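Sorting a Mixed Bin of Small Household Items
Skandelmont Home Resource Center
Last reviewed 16/05/2020
8 comments | 30 shares

Most households keep at least one container into which small items are placed when no one has decided where they belong. The following procedure is the one taught in the Center's home organization course. It is intended for a single bin and can be completed in one session.

Before you begin

Choose a table that can be left undisturbed until the work is finished. Place the bin near the middle, with clear space on both sides. You will need two smaller boxes, a damp cloth, a roll of masking tape and a marker. Label one box "Keep" and the other "Pass on." Broken items go directly into the household trash or recycling.

Step 1. Thin out the contents

Remove paper, packaging and anything that is plainly trash. Take out large items next and set them aside. Continue until the remaining items lie in a single layer on the floor of the bin. Pieces that rest against the walls are easily missed, so check the corners before moving on. 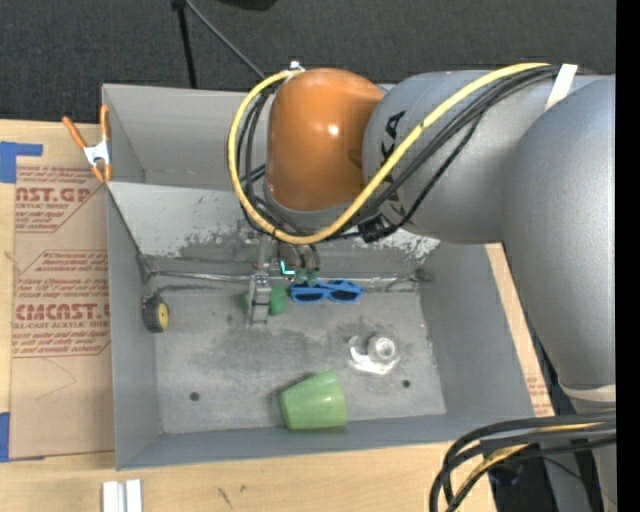 Step 2. Remove items one at a time

Begin with anything that scratches or cracks easily. Sunglasses should be lifted by the frame and set down with the lenses facing up - a case is preferable if one is available. Cups and other hollow items come next. Look inside each one, as coins, screws and hair ties tend to collect there. Toy parts, including loose wheels, should be kept together in one place on the table until the end of the session.

Clear plastic items are difficult to see against a gray or stained surface. Run a hand slowly across the bottom of the bin before declaring it empty.

Step 3. Decide

Assign each item to a box as soon as it is picked up. If a decision cannot be made, mark the item with tape and the month, and place it in "Keep." Marked items that have not been used by December should be passed on. Residents of Pludcombe and Ruststead may bring them to the exchange shelf at either branch.

Step 4. Clean and return the bin

Wipe the inside with the damp cloth and allow it to dry fully. Scuffs on a metal bin are normal wear and do not require treatment. Return only those items that share a purpose, and label the front of the bin accordingly.

Further guidance on toy storage is given in the Huanca Shelf Plan, available at the front desk.

Contact the Center | Copyright Skandelmont Home Resource Center | Back to top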